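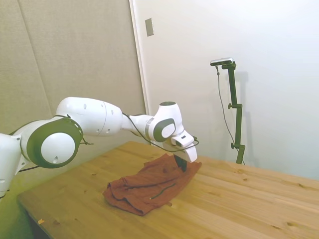

Jistthorpe Cloth Notes

Hi, and thanks for grabbing the folder! I'm Drita Dumitrescu, and this is my running collection of notes and pictures on how cloth behaves on a plain wooden table: bunching, folding, smoothing out, refusing to smooth out. I started it in August as a page of scribbles and it got out of hand from there.

What's inside

There are 200 pictures in 5 folders, one folder per kind of handling (crumple, lift, half fold, full fold, flatten). Each folder has a notes.txt where I ramble a bit about what I was after. The file called kolev.csv is the main list - one row per picture, with the cloth's nickname, its color and whatever I wanted to say about the creases.

Nicknames

I name my cloths, sorry, it's much faster than numbering them. Simar is the thin gray one that slides all over the place. Ikano is the heavy cream one and my favorite, it holds a fold like cardboard! The rest are spelled out in names.txt.

Color words

I use everyday words: rust, brown, cream, gray, dark green. If a cloth has a seam or trim in a second color, the main fabric color comes first and the trim goes in the next column. Rust and brown do blur together, so search for both.

Known problems

13 rows have an empty crease column. I got stuck on whether a soft bend counts as a fold, and I still go back and forth on it. Also, 3 file names have a stray space at the end, which some programs hate. I'll fix those when I redo the lift folder.

Using it

Go ahead and use it for classes, drawing practice, your own folding experiments, anything like that. Please keep this file with the pictures if you pass them along, and send me corrections - I love getting them, even the picky ones about hems.

Last changed 2 January 2019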